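Jenonby Games Library
Public Play Room and Retro Console Area: Safety Inspection Checklist with Comments

Inspection date: 2026-07-24
Inspector: Roy Oakley
Areas covered: console bays, arcade corner, loan counter, cartridge store
Ratings used: Satisfactory / Action required / Not applicable

Section A. Electrical supply and cabling

A1. All mains plugs and leads free of visible damage.
Satisfactory. One lead in the second console bay shows light wear near the plug and should be looked at again at the next inspection.

A2. Extension blocks not linked one to another.
Action required. Two blocks were linked behind the large television. They were separated during the inspection. A longer single block is to be purchased.

A3. Controller cables kept clear of walkways.
Action required. The wired controllers for the older consoles reach across the aisle when players sit on the rear bench. The bench should be moved forward and its new position marked on the floor.

A4. Portable appliance test labels present and in date.
Satisfactory, with the exception of the Harau cabinet (see Section C).

Section B. Screens and displays

B1. Televisions and monitors secured against tipping.
Satisfactory. Straps were pulled by hand and held. The heavier tube televisions remain on the low stands, as previously advised.

B2. Photosensitivity notice displayed at each bay.
Action required. The notice is missing from the bay used for the Flimine tournament evenings. Staff should replace it before the bay is next opened to the public.

B3. Brightness and volume set to the agreed levels.
Satisfactory. Volume in the arcade corner was high on arrival and was lowered by the duty member of staff.

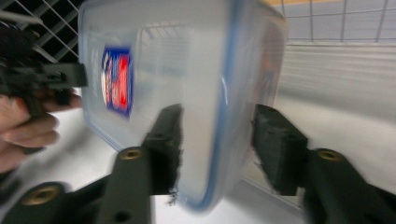
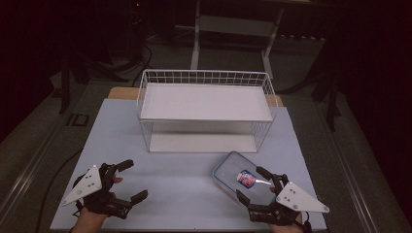 Section C. Arcade cabinets

C1. Rear panels locked and keys held at the loan counter.
Satisfactory.

C2. Cabinets stable and level.
Action required. The Harau cabinet rocks when the joystick is used with force. The front left foot has worn down. The cabinet is to stay switched off until the foot has been replaced and the appliance test renewed.

C3. Coin mechanisms disabled or emptied.
Not applicable to the free-play cabinets. The Fehr pinball table still has its mechanism fitted, and it was found empty.

C4. Glass and plastic covers free of cracks.
Satisfactory. A short scratch on the pinball glass does not affect safety.

Section D. Cartridge store and loan items

D1. Shelving fixed and not overloaded.
Satisfactory. The store holds more than 3000 items. The top shelves should continue to be used for empty boxes and manuals only.

D2. Step stool available and in good order.
Action required. The rubber has come away from one foot. The stool has been withdrawn, and staff should not stand on chairs in its place.

D3. Battery-backed cartridges checked for leakage.
Satisfactory. The register lists 184 cartridges in this group. The last full check was carried out in February and the entries are signed. Any cartridge showing residue must be bagged, labelled and kept out of the loan stock.

D4. Rechargeable controller packs charged only under supervision.
Action required. A charger was found switched on in the store with the door closed. Charging is permitted at the loan counter during opening hours and at no other time.

Section E. Fire safety and access

E1. Exits clear and signed.
Satisfactory. The rear exit opened freely.

E2. Extinguishers in place and serviced.
Satisfactory.

E3. Number of players in the room within the permitted limit.
Satisfactory at the time of inspection. The limit for each console bay is 6, including spectators. Please remind evening organisers that people waiting for a turn count towards the figure.

E4. Wheelchair space kept free at the accessible bay.
Action required. Spare seating had been stacked in the space. It was removed at once, but the same comment appears in the previous report and a permanent storage place should now be agreed.

Follow-up

Items A2, B2, D2 and D4 are to be completed by the duty manager and initialled on the copy kept at the loan counter. Items A3 and E4 require a change to the room plan, which should be sent to the inspector before any furniture is moved. The Harau cabinet under C2 may return to use only after written confirmation from the inspector.

Signed: Roy Oakley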